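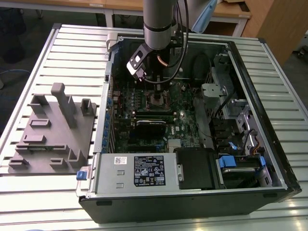

Bitmont 急招：台式机拆解项目，夹爪对比测试员（短期，Nirnbridge 现场）

先说重点。招2人，干6周，11月开工。每周3000元，按周结。坐班，不接受远程，别问能不能远程，手得在机器旁边。

项目内部叫 Gristinthorpe。做的事情一句话：让机械臂去拆旧台式机，看哪种夹爪、哪种腕部相机、哪套控制器用着顺手。机箱侧放，侧板事先拆掉，臂从上面下去，对着主板、CPU 插座、内存槽、电源这些地方干活。上一轮只比了夹爪，相机和控制器没来得及动，数据也记得乱，所以这一轮重来，加人。

日常干什么

换夹爪，换指尖，重新标定，跑一遍，记结果，再换。大部分时间就是这个循环，说难不难，就是磨人。
每次换完末端都要重做手眼标定。偷懒的话后面的数据全废，上一轮吃过这个亏。
遥操作示教。显卡卡扣、硬盘托架、电源释放扣、内存条两端的扣，每个动作用不同的末端各走一遍。
写失败记录。夹空了、夹滑了、碰到散热片了、线缆缠腕了，都要写。成功的反而可以写短点。
机箱复位。拆完要装回去，螺丝归位，线理好，下一轮的初始状态得跟这一轮对得上。
晚上收工前传日志，写几行交接。几行就行，别写小作文，但也别只写一个“正常”。

希望你

自己拆装过电脑，知道内存条怎么下来，知道插座里的针脚和触点不能乱碰。装机店干过的优先，真的，比简历上写一堆课题有用。
用过任意一款机械臂，示教器能看懂，急停在哪里心里有数。
会一点 Python，能改配置、能看报错就够。ROS 会最好，不会现场教，但得学得快。
手稳，耐烦。同一个动作重复一下午不会开始糊弄。
能写清楚中文句子。记录是给别人看得。
学生可以，在读证明带上。要请假考试的提前说，排班能调。

不太适合的

想来做算法的。这个岗位不碰训练，模型那边另有人管，以后可能另外招。
只想看结论、不想拧螺丝的。
长期戴不了防静电手环的，这个没得商量。

这次要比的东西

夹爪：平行两指（宽指、窄指），细长单指（专门试插座附近的狭窄位置，拨杆、压扣用），还有一种软指，还没到货，到了再加。
相机：腕部的和固定位的都要跑。腕部相机有个老问题，夹爪一低下去视野就被自己挡住一截，装左边还是装右边、往外挪多少，要你们一点点试。固定位的看全局没问题，看小扣件吃力。
控制器：Bozsik 的新固件对旧固件。主要看低速下压时的抖动和接触后的回退。力控参数先用默认值跑完一遍，再允许调，调了什么必须写下来，不写等于没调过。
线缆：算是附带项目。腕部走线怎么绑、留多长，对动作影响比预想的大，每次换末端顺手记一下绑法。

评分办法定了一半。现在的想法是看三样东西以外再加一栏“操作员感受”，比如哪只爪子让人紧张，哪套控制器跟手。数字之外的话也要，别不好意思写。具体表格开工当天发，Katalin Oláh 在改，可能到时候还会变。
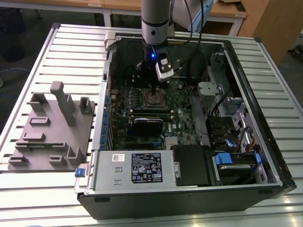
Benedek Bakos：细指那一组我跑得最久，提醒来报名的人一句，别把它当宽指使。它下去的时候位置偏一点点，屏幕上看着没事，力曲线已经歪了。我的习惯是先停在上方，看一眼腕部画面，再看一眼固定位，两边对得上才往下走。慢是慢，但是重跑更慢。另外控制器那边，新固件接触后的回退比旧的柔和，可我不敢说一定是固件的功劳，那几天正好也换了绑线方式，两件事混在一起了。所以这轮拜托一次只改一样，改完跑完再改下一样。谁要是一口气换三样东西，我会去翻日志的。

以上这条原样贴出来，面试时会问到相关的。比如：给你新旧两套固件、一宽一窄两副指尖，先跑哪组，后跑哪组，为什么。没有标准答案，想听你怎么排。

时间安排

上午9点到场，先做检查和标定，再开始跑。午休自己掌握，别一起走空就行，机器上电时旁边必须有人。晚上不留人加班，跑不完的挪到第二天，疲劳状态下的数据不要。
头几天跟着 Viktória Fodor 做，她带完你签了字才能单独操作。没签字之前不许自己上电，经验再多也一样。

待遇和杂事

钱前面写了。午饭有，食堂一般，附近有面馆。
交通补贴按票报，住宿不管，外地来的自己考虑清楚。
手套、手环、工具现场都有，自己有顺手的螺丝刀可以带。
测试报告会署名，操作员栏写真名，不愿意署的说一声。
数据和现场照片归 Bitmont，外发前要先问。签保密，条款不长，面试前会发给你看。

怎么报名

发邮件给 Songül Ağca，标题写“夹爪对比＋姓名”。别写“应聘”两个字就完了，邮箱里一堆这种，分不清是哪个岗。
正文里讲三件事：你拆过什么机器；用过什么机械臂或者类似设备，没有就写没有；最近一次你把东西弄坏是怎么回事、后来怎么处理的。最后这条认真写，我们看这个。
简历附不附都行，附就一页。视频可以发链接，别塞附件，会被退信。
什么时候能到岗也写上，只能来半程的请直说，半程的这次不收，但是会留着联系方式，下一轮优先通知。

面试就一轮，在现场。聊一会儿，然后上手：手工拆一条内存再装回去，接着用示教器把臂移到指定位置上方停住。不用快。中途想停随时停，不扣分，该停的时候不停才扣分。

问得多的几个

没碰过这个型号的臂行不行？行，头几天就是干这个的。
能不能带自己设计的指尖来试？可以，图纸先发 Jolán Hegedűs 看，法兰接口对得上、材料说清楚，她点头了才上机。排在正式对比后面，不保证有时间。
旧电脑拆坏了赔不赔？正常测试里坏的不赔，写进记录。不按流程上电弄坏的另说。
左撇子有影响吗？没有，示教器两只手都能拿。
跑完6周还有没有后续？看结果，也看预算，现再答应不了。

人招满就撤帖，不另外通知。已经发过邮件的不用再发一遍，这周都会回。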